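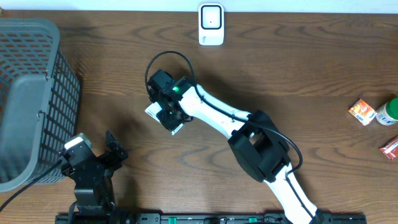 The wavy lines in a wooden tabletop are called grain.

Why Does Wood Have Lines In It?

Look closely at a wooden table, a door or a pencil. You will probably find lines. Some run straight. Others bend and swirl. People call this pattern the grain, and it was made while the tree was alive.

How a tree grows

A tree gets taller at the tips of its branches. Its trunk grows in a different way. Just under the bark is a very thin layer that makes new wood. Each year it adds a fresh coat around the outside of the trunk.

In spring, when there is plenty of water, many trees grow quickly. This early wood is often pale. Later in the summer the tree slows down, and the new wood is darker and packed more tightly. By October, in places with cold winters, most trees have stopped adding wood until the next spring.

One light band and one dark band together make one year of growth. On a stump they look like circles, so they are called growth rings. A stump with 10 rings came from a trunk that was 10 years old at the height where it was cut. The oldest oak in the woods at Ukholm is nearly 400 years old.

From rings to stripes

So how do circles turn into stripes? It depends on how the log is cut.

Think of the trunk as a lot of tubes, one inside the other. If you saw straight across, you see the ends of the tubes, and they are round. If you saw from top to bottom, you cut along the sides of the tubes, and you see long lines. A board cut near the outside of the log often has curves and tall arches on it, because the saw only skims the rings.

You can try this with something soft. 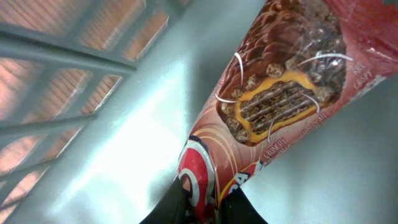

Take modeling clay in two colors. Roll one color into a thick stick. Flatten the other and wrap it around the first. Add more layers, changing color each time, until you have 5 layers. Ask an adult to cut the roll across the middle. You will see rings. Now have one of the halves cut the long way, and you will see stripes.

What about knots?

A knot is a round, dark spot in a board. It shows where a branch joined the trunk. The wood around a knot bends to go past it, so the lines bend too.

Words to know

Bark: the outer covering of a tree.
Grain: the direction and pattern of the fibers in wood.
Growth ring: the wood a tree adds in one year.
Knot: the place in a board where a branch used to be.

Written by Zuzanna Jabłońska
Last updated 23/04/2021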